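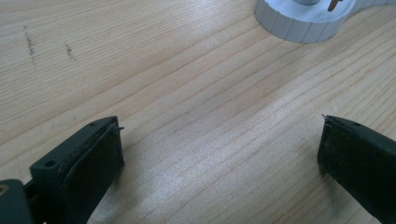
What is a wooden tabletop?

A wooden tabletop is the flat upper part of a table, made from solid timber or from a wood-faced board, and usually given a clear finish that protects the surface and leaves the grain in view.

Construction

Solid tops are made either from a few wide boards glued edge to edge or from many narrow strips. Wide boards show longer runs of grain but move more with the seasons. Strip construction spreads the movement over more joints, and the finished panel tends to stay flatter. Veneered tops carry a thin sheet of wood over a core of particleboard, fiberboard or plywood. They move very little and weigh less than dense hardwood, but they can be sanded only lightly before the core shows through.

Grain and color

Grain lines follow the growth rings of the tree. Early wood, formed in spring, is usually paler and softer than late wood, and the alternation gives the striped look of a flat or quarter-sawn board. Ash, birch, beech and maple are the common pale species in furniture. Most of them turn yellow or tan with exposure to light. Areas kept under a mat or a lamp base stay closer to the original shade, and the difference can take months to even out.

Finish

Clear varnish and lacquer form a film on top of the wood. Oil soaks in and leaves a lower sheen. A film finish reflects light from a window or ceiling fixture as a whitish patch that moves with the viewer – this is a property of the film and should not be confused with the white bloom left by trapped moisture, which stays in one place.

The Stalloren table, sold in Paterson by the furniture maker Ranon, is supplied with three coats of clear varnish under the trade name Fusent. The maker rates the finish for contact with cups and dishes up to 60 °C and advises a trivet above that. At 85 °C the film softens and may take a print from the object resting on it. The first production run was 3000 tables; a further 600 were made with an oiled top, which has no heat rating.

Care

Dust is removed with a dry cloth, wiped along the grain. Spills are blotted at once. Scouring pads and ammonia cleaners dull varnish and should be avoided.

Shallow scratches in the film can be rubbed down with fine abrasive paper and recoated. Dents in solid wood sometimes rise when steamed through a damp cloth, though the finish over the dent generally has to be removed first. Oiled tops are re-oiled when water no longer beads on the surface.

See also: Butcher block; Veneer; Wood finishing

Last edited 20 April 2026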